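Ticket 147: Catalog export stops partway, stone samples missing from printed price list
Opened by: Damian Sowa, Robichaud Surfaces
Product: Takidano Catalog, desktop version
Priority: normal
Status: waiting on customer

Problem as reported
Exporting the full price list to PDF stops at page 60. No error message. The file opens fine but everything after the quartz section is gone. Smaller exports, one supplier at a time, finish normally. Started in May after the Pluden price import.

Steps tried by customer
Restarted the program and the computer. Exported to the desktop instead of the shared drive. Same result both times. Turned off the cover page, and the export still stopped at page 60.

Reply from support
Please send the export log and tell us how many items are in the list. Also check whether the Pluden import left any rows with an empty unit field.

Customer update
Log attached. The list has a little over 1,000 items. Found 7 Pluden rows with no unit. Filled them in with "sq ft" and ran it again. It now gets past page 60 and stops in the marble section.

Reply from support
The empty units were one cause. The log now shows a timeout while loading a sample picture. Open the marble section, sort by picture size, and replace anything over the limit set under Export, Pictures.

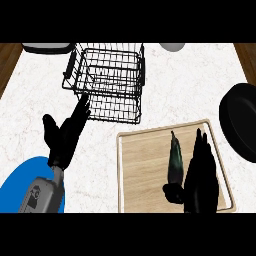

Customer update
Sorting by size put the Zikier marble entries at the top, and all of them were over the limit. I swapped in smaller copies and kept the originals in a separate folder. On the white countertop one, the faint gray and pinkish veining still has to show up in print, so I left that one at the medium setting and put the rest on low. The export ran to the end. The page numbers in the index are wrong from the marble section on.

Reply from support
The index is built from the last complete export. Go to Tools, Rebuild Index, then export once more. If the numbers are still off after that, send the new log and the first index page. We will keep this ticket open until Friday.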